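Budgeting a gripper for a disassembly cell: parallel or adaptive?

Asked 29 Nov 2019 in Planning and Purchasing

We are putting together a capital request for one cell that strips end-of-life office desktops. The arm is already approved. What is still open is the end effector line and whatever has to hang off it. Iltivon has quoted a two-finger parallel electric gripper. Trajkovski has quoted an adaptive three-finger unit at a bit over twice the price, with a longer lead time.

Parts to be removed: drives with their carriers, memory, expansion cards, plastic ducting. Fasteners are done by hand upstream. Throughput target is 100 units per shift, 8 hours, one operator loading.

Is the adaptive gripper worth the money for this, and what do people forget to put on the request? I would like to go to finance only once.

Ermira Pavlović

2 answers

Darius Jõgi
Accepted

Parallel. Spend the difference on fingers and a wrist camera.

Adaptive grippers earn their price when the part shape is unknown. Yours are known within a model family, and most of them have two flat faces somewhere. Check stroke before force. Write down the widest part you intend to hold and the narrowest gap the fingers must go into, and send both to the vendor. The second figure usually decides the finger design.

Lines that were missing from our first request at Trirkmont:

Spare finger sets. We hold 2 per cell.
Finger redesign after the first month of trials. Put it in as a separate line or it comes out of maintenance.
Wrist camera, bracket and cable dress pack.
Power supply, 24 V, with margin for the gripper and camera together.
Fixture for the chassis. Quoted in August at almost the price of the gripper itself.
Integration hours for each additional chassis model.

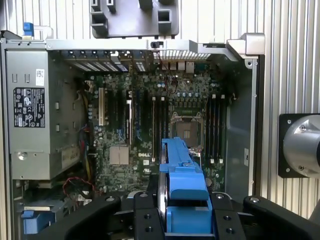
Finger reach should be fixed from your worst extraction, and for desktops that is normally the drive carrier. It is long compared with the part of it you can get hold of. With the jaws closed on the block at the base of a blue carrier, the rail still extends over the board towards the processor socket, so the finger drawing has to be done together with the retreat path. Cables go in the same calculation. The bundle between the power supply and the motherboard is close enough to matter, and a loose one near the expansion slots will need a rule of its own. Budget programming time for that per model. Also ask for the outside width of the gripper body and mount as well as the jaw opening. The data sheet from Iltivon gives the jaw opening on page one and the body width on a drawing at the back.

On throughput, do not commit to your target in the request. State it as a goal and commit to a figure after trials.

Pollel

agree with parallel. we bought adaptive and it sits in the cupboard. also check if the quote includes the controller, ours didnt and it held up the install. no idea about cameras

Comment from Ermira Pavlović: Thanks both. The controller is a separate item on the Trajkovski quote and not mentioned at all on the other one. I have asked. Fixture was not on my list.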